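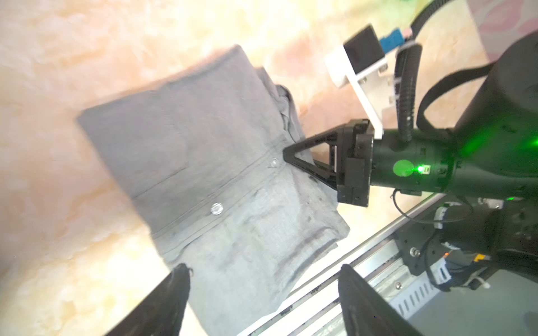

Emil Zaugg has run the calibration bench at Trostard for most of his working life, and he starts with the load cells. "People send us a force gauge and say it reads high," he says. "Usually the cell has been overloaded once and the zero has moved. We record the shift before we touch anything."

The bench handles compression and tension gauges up to 10 kN. Each unit is loaded with deadweights at five points, up and then down, and the difference between the two runs is logged as hysteresis. Last year the lab issued 1062 certificates, 393 of them for handheld gauges.

Zaugg lets every instrument sit powered on for 30 minutes before the first reading. "The drift in that period is larger than the error you are trying to find," he says.

His colleague Hala Abdel Hamid looks after the fixtures. She replaced the old clevis pins in March after finding side load on the tension rig — a small angle, but enough to show up at low force. "The gauge was fine," she says. "We were pulling it crooked."

Asked how often a gauge should come back, Zaugg declines to give one interval. A unit on a production line may need checking every quarter. One that stays in its case can go a year, provided the user checks zero and one known weight on Thursday or any other fixed day and writes the result down.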